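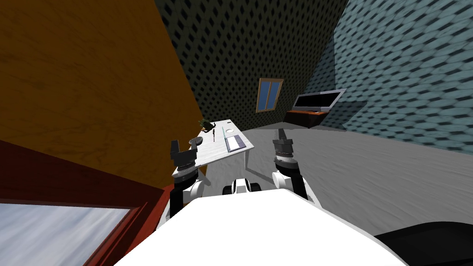
Accueil - Forums - Vie étudiante - Campus & politique

Fresque Hájek au hall B : pétition pour la retirer

**marmotte_L2**
Bon, vous avez tous reçu le mail ? 453 signatures pour faire enlever la fresque Hájek du hall B. Motif : elle « glorifie » un mécène qui aurait financé des journaux pas nets dans les années trente. Perso je passe devant tous les matins, jamais lu la plaque. Vous signez ou pas ?

**Tibulle**
Non. On met un panneau explicatif et basta. Effacer un mur ça apprend rien à personne.

**kro_nique**
Facile à dire. Le panneau on le demande depuis 2 ans, la présidence répond « à l'étude ». La pétition c'est juste pour les faire bouger.

**Tibulle**
Alors écrivez ça dans le texte ! Là il y a marqué « retrait immédiat ». J'ai relu 2 fois.

**sud_amphi4**
Et la fille du journal étudiant qui a écrit une tribune pour garder la fresque, elle s'est fait pourrir toute la nuit sur Wukico. Des insultes, son numéro de chambre balancé... On peut être contre elle sans faire ça

**kro_nique**
D'accord sur ce point. Mais c'est pas le collectif, c'est des comptes anonymes, la moitié sont même pas inscrits à la fac.

**marmotte_L2**
Tu le sais comment ?

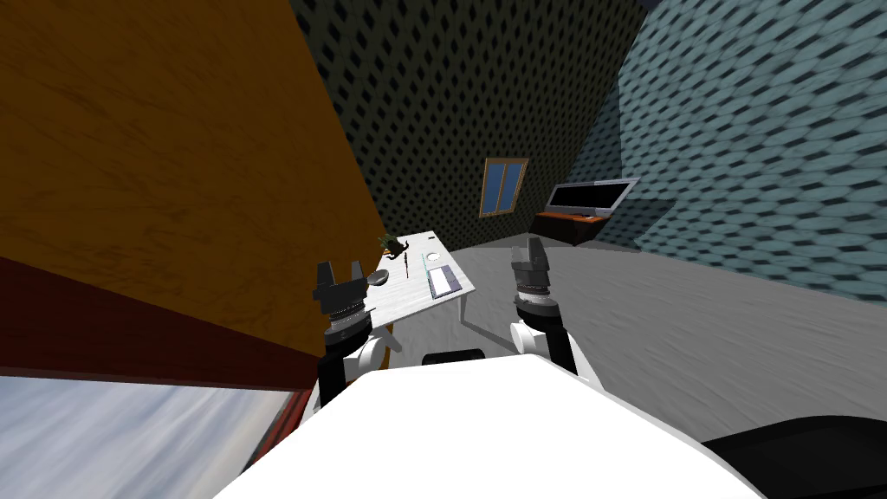
Parce que le collectif a publié un démenti hier à 22h, ok, mais un démenti ça prouve pas grand chose. Faudrait que les modos de Wukico donnent les comptes - ils le feront jamais.

**kro_nique**
Lis le communiqué en entier avant. Ils condamnent, ils proposent même un débat avec elle en octobre, salle Sutatano.

**gokeck_fan**
3,000 étudiants sur ce site et 453 signatures, ça fait pas une majorité hein. Referendum et on en parle plus.

**Tibulle**
+1 pour le vote. Mais avec les 2 options, panneau OU retrait, pas une question piégée comme pour la cafet.

**sud_amphi4**
Le vote en ligne via Gokeck ? La dernière fois ça a planté 4 fois, j'ai jamais pu valider. Papier svp

**marmotte_L2**
Je signe pas pour l'instant. J'irai au débat si il a lieu, je vous racconte

12 réponses - 38 partages - Signaler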